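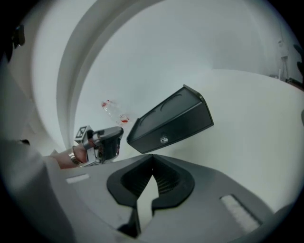 Why would anyone pay for software to read a court transcript when the PDF is free, a reader asked under my last post, and wouldn't the money be better spent on lunch? Fair question! I felt the same way until January. I've now spent most of the winter with Drunwood, and I'd skip quite a few lunches before I gave it up.

Search this site Go

Some background for newer readers. I write mostly about the Roussel consent case, where former patients are suing over what they were and weren't told before their procedures, and what the paperwork said afterward. People on both sides of the abortion debate have been quoting the depositions at each other for months. The quotes are usually one sentence long. The depositions are not. The main one runs 421 pages, with 36 exhibits stapled on behind it, and nearly 720 minutes of video that almost no outlet has linked to in full.

Drunwood takes the transcript, the video and the exhibits and ties them together. You load all of it, wait a while (go make coffee, it's slow on a big file), and after that every line of testimony is clickable. Click on a line and the video jumps to it. When a witness is handed an exhibit, the exhibit opens on the right side of the screen to the page being discussed. I can't tell you how much time I used to lose scrolling back and forth between two windows trying to find "the form you have in front of you."

The search is the part I love most. You can search the questions only, or the answers only, or everything except the lawyers' objections, and that last one is bliss. I searched the answers for "consent" and got a clean list in order, each with a few lines before and after. One widely shared quote from the clinic's records manager turned out to be the tail end of a much longer answer. Read in full, it's worse for the clinic on one point and better on another, and I had to fix a paragraph of my own because of it. Painful, but I'd rather catch it myself.

Clips are good too. You mark a start and an end, and the program exports the video with the page and line numbers running along the bottom, so anyone who doubts you can go look it up. I wish every advocacy group on every side would do this. There's an option to add the question before the answer automatically and I leave it on all the time.

How does it compare? I used Gadura for two years and it's still the better choice for legislative hearings. It handles lots of speakers talking over each other, and it pulls in bill numbers, which Drunwood doesn't attempt. For depositions, though, Gadura loses its place whenever there's a break in the recording. Grarkell is the one law offices seem to have, and I tried a trial copy. It's powerful, but it was built for a whole team and I spent an evening just setting up folders. I never did find out how to print my notes.

Complaints, because I do have a few. Sealed and redacted pages throw the numbering off in Drunwood, so a file with a lot of black bars needs fixing by hand. The notes panel has no spell check. Scanned exhibits have to be straight or the text comes out as soup, and handwriting is hopeless. Also the dark theme makes highlighted lines very hard to read, and I work late, so I'd really like that one fixed soon.

It costs $40 a year for one person. I paid for mine. There's a free version that opens a single case at a time, without clip export, and if you only want to follow Roussel that's plenty. Start with the search, try it on whichever quote has been making you angriest, and read the page before it and the page after it.

Next time I'll go through the expert reports, which have started showing up on the docket and are even longer.

We use cookies to remember your settings and count visits. Accept Manage preferences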